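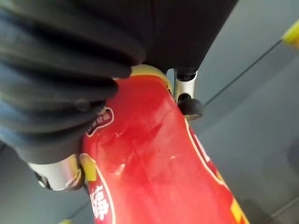 Risatach Draft Logs

Pick and ban records from ranked matches of Driravari, plus the chat that went with them, lightly scrubbed. Maintained by Jurgita Ķēniņš. Last updated 2018-03-09.

What's in it

1004 matches, one row per draft action, 14 columns. Every match is four against four, Prodar server, ranked queue only. The players come from a pool of 119 accounts that agreed to share their replays, and you'll see the same ones over and over, mostly complaining about each other.

I started collecting because I kept losing games at the draft screen and wanted to prove it was someone else's fault. The data is mixed on that point.

Files

drafts.csv has the picks and bans in order.
chat.csv has the draft-phase chat, joined on match_id. Nothing after the loading screen is included, for reasons of taste.
maps.csv is a lookup table for map names. Two maps were renamed in the big patch and both names are kept.
load.py reads all three and complains if the match ids don't line up.

Columns worth explaining

pick_slot is the order in which the player got to choose. The game gives first slot to whoever the server feels like. It does not go by rating, whatever your teammates tell you, and I have stopped arguing about it.

role_declared is what the player said they would play before the draft opened. role_locked is what they played. Do not assume these are related. If you only have time for one chart, plot one against the other and pour yourself something.

swap_offered is true if anyone used the swap button. It is nearly always false. People will type a paragraph about wanting to swap and never touch the button.

rating_band is a bracket. The exact rating was dropped so that players can't be looked up on the ladder and yelled at.
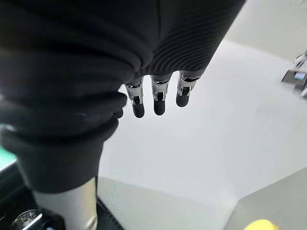
Party data is in the party_id column, and it's the column I get the most mail about. Solo players have a blank. Anyone who queued together shares an id, and the rows are sorted so that a group sits together within its team. A party of three should look like the three fingers in the photo, lined up side by side and pointing the same way, with whatever solo player they were handed on a row of their own. If your group is scattered through the team, you have re-sorted the file by pick_slot. Sort it back by match_id, team and party_id before you open an issue.

Known problems

Early matches have no ban timestamps. The recorder didn't save them and I didn't notice until May. ban_time is blank there, so please don't fill it with zero, unless you want to report that players used to be incredibly decisive.

Disconnects during the draft get logged as a random pick. The client really does lock in a random character, so it's technically right, but it makes some people look more adventurous than they are. Filter on auto_lock if you care.

The Wilczyńska map is overrepresented. It was stuck in the rotation for weeks and everyone has opinions on it, which you can read in chat.csv at your own risk.

Chat is scrubbed by a word list. Gamers are creative and the word list is not. If you find something that identifies a player, send me the match_id and I'll pull the line.

What it's good for

Checking whether early support picks get punished. Checking whether a team with no tank loses as often as it feels like it does. Teaching someone to do joins on a file they might care about.

What it's bad for

Ranking heroes. The pool is small, the players know each other, and a couple of them will pick the same character into anything. It also won't tell you much about other servers or about the casual queue, where I'm told people have fun.

Please don't use it to build a tool that rates strangers live in the lobby. They already have each other for that.

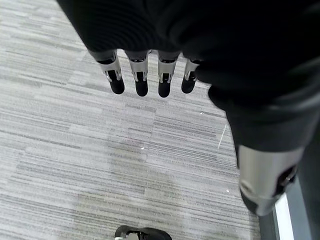 Fig. 3. Robot hand covered in black knit fabric, with four fingers side by side.

Loading

Run load.py from the folder the files are in. It needs pandas and nothing else. If it stops with "team size not 4", you have cut a match in half while making a subset. Split by match_id and it'll go away.

License and credit

Free for any noncommercial use. Cite it as Ķēniņš, Risatach Draft Logs, and keep the diacritics if your software can stand it. Corrections go in the issue tracker. Balance complaints go to the developers, who have a forum for it.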